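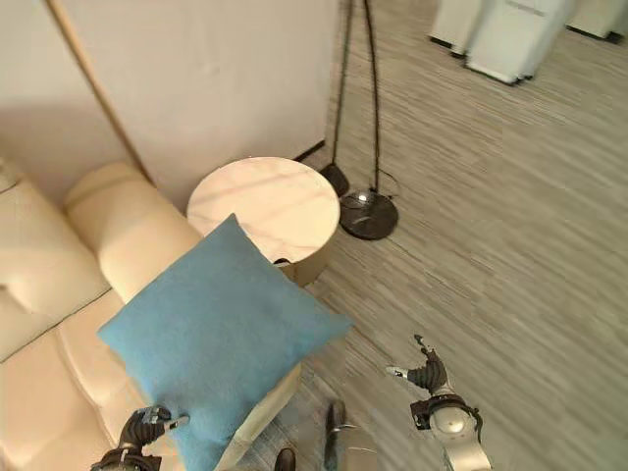
Figure 2. View from the head camera in the living-room cell. The left gripper holds the blue cushion by its lower left portion; the right gripper is open and empty.

3.2 Setting up and looking after the cell

We would like to spend a little more time on the upkeep of the cell than papers of this kind usually do, partly from gratitude to the people who kept it going and partly from the hope that other groups will be spared some of the trouble we had in our first season. The cell is furnished as a small living room, with a cream sofa, a round side table at the end of its armrest and a black arc lamp next to that (Figure 2). The robot, which everyone in the lab came to call Traller, works the cushion task from in front of the sofa with two arms and a head camera.

Furniture drifts. A sofa that gets nudged by a forearm a few times a day will wander, and a policy trained on last month's sofa can be surprisingly unforgiving about it! Kuo-hua Su put small corner marks on the floor under the sofa and the table, and each morning the operator pushed both back to their marks before powering the arms. The lamp was the harder case. Its poles are thin and dark against a white wall, and our depth estimates on them were poor from the beginning, so we gave the planner a fixed keep-out volume and stopped asking the camera to find them. The lamp's cord gets a look as well before every session, as a loop of it can creep out over the floor and into the path of the base.

The grippers took up most of our maintenance hours. Soft, fuzzy fabric is kind to a robot in most respects, but it sheds, and over one collection period of 2766 grasps we found lint packed into the finger joints of the left hand, which does nearly all of the pinching in this task. The first sign was a slow close. The second, which we were embarrassed to have missed for as long as we did, was a grip-force reading that stayed slightly above zero with the fingers fully open. Rostyslav Lytvynenko wrote the cleaning routine we still use: power down the arm, brush each joint dry from the palm outward, open and close the fingers by hand, then re-zero the force reading before the arm is enabled. The whole thing takes 13 minutes once you have done it a few times, and we now run it after every 26 episodes on the left hand and at the end of the day on the right.

Camera calibration deserves a word too. The head camera looks down at both grippers while they work, so a small error in the neck angle shows up as a sideways miss at the cushion. Sze-wing Hsieh suggested a check that needs no printed target. The operator brings the two open grippers to a stored pose, compares the fingertips in the live view with a saved reference view, and recalibrates if either hand is off by more than a finger's width. It is a crude test, we admit, and we have grown very fond of it. In October it caught a loosened neck bolt that our automatic routine had quietly absorbed into its offsets for several sessions, and the episodes recorded in those sessions were left out of the results in Section 4.

Parts that wear were replaced in pairs, left and right together, even when only the left had worn. Béla Nyitrai argued for this on the grounds that mismatched fingertips made the two-handed trials hard to compare, and the logs bore him out. The old right-hand tips went into a drawer as spares for the bench gripper.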